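The Third Crossing of the Dotano

Passengers of the Dotano were advised that the library on Deck 3 would close at the usual hour on Friday. Seija Niskanen, purser to 852 guests, had signed the notice herself. When she made her rounds, a light was still burning. 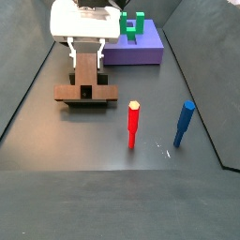

The line permitted guests to remain up to 20 minutes past closing, and the purser was generous with the allowance. An elderly man sat at the far table, drawing on the back of a dinner menu. He had set down a purple block and, in front of it, a brown upright on a wide crossbar – the mast, he explained, of the ferry Väisänen, on which he had met his wife.

"She boarded at Romico," he said. "I was to board at Dritetti. I missed the tender."

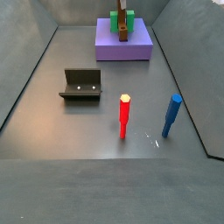

Gray floor, sloping sides.

The purser consulted the register, as regulations required. Two berths had been reserved in his name. One had not been claimed.
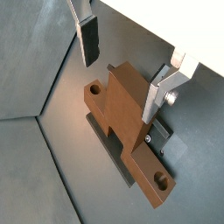 She closed the register and informed him that the library would, on this occasion, remain open until morning. He thanked her and turned the menu over.

14 shares
2 comments

Related
The Purser's Second Key
Dinner Service, Late Sitting
A Cabin in May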